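Sim pretraining for bimanual arms: 1000 sim demos + 139 real ones, worth it?

Posted by kereama_k

Been messing with co-training for our kitchen cleanup tasks and I finally have numbers, so here goes. One of the sim kitchens:

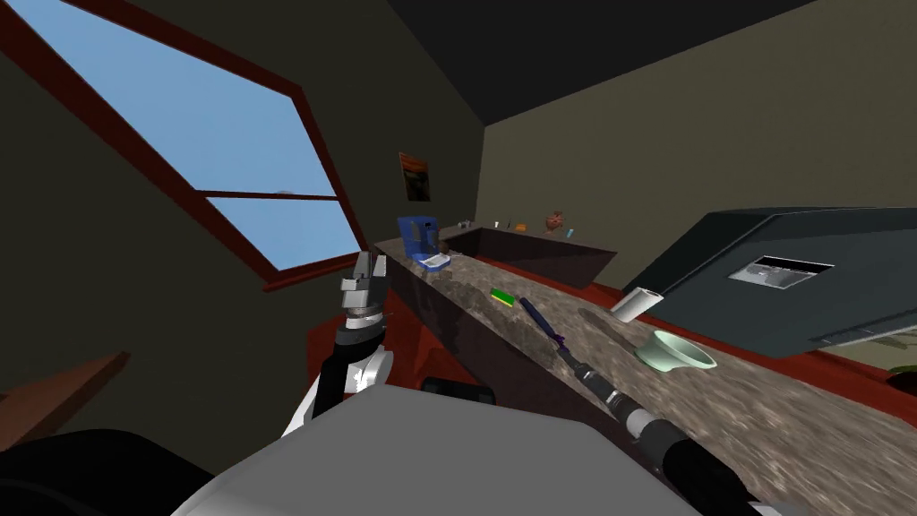
Replies

flutance: Ooh, nice counter! Did you randomize the textures, or is it granite every time? My policies latch onto the background like crazy.

kereama_k: Textures, lighting and object poses all get shuffled (sponge, bowl, paper towels, the lot). Co-trained beat real-only on both of our 2 test tasks. Sim-only was awful, btw.

orance77: Not sold. With 139 real demos you might just be seeing regularization. Did you try real-only with heavy image augmentation?

kereama_k: Only crops and color jitter. Fair point, I'll run it in May.

orance77: And how many seeds?

kereama_k: 2 :(

flutance: I think you're being hard on them, orance. Wiremu in my lab saw the same trend on a totally different pair of arms.

orance77: Same trend, same number of seeds? Post the curves when you've got five and I'll happily eat my words.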